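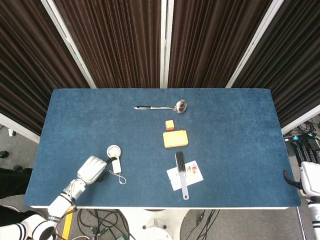
## Unit 4: Reading a product offer – the Kirnley tabletop kit

The Kirnley kit is sold to training labs as a package: arms, hands, control software and one year of support. The quoted price is $3,898 per seat, with a minimum order of 16 seats. Read the offer sheet before class and mark anything you would ask the seller to put in writing.

Points to check:

- Which hand is included. The sheet lists two and prices only one.
- Spare fingers ship within 48 hours – but only under the support plan.
- Setup and training are billed separately by Workness.
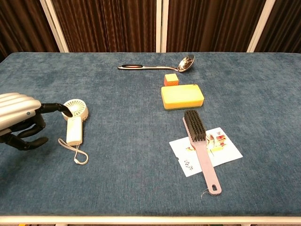 Fereshteh Najafi

Household items make a fair trial set. A fan with a cord loop, a steel ladle, a small cube, a sponge and a brush call for different grasps, and a seller's demo with blocks alone says little about the first two. Ask for a trial with your own objects.

**For next time:** compare the Kirnley sheet with the Dremville one (page 19 of the reader). Write half a page on which support terms you would accept, and bring a printed copy.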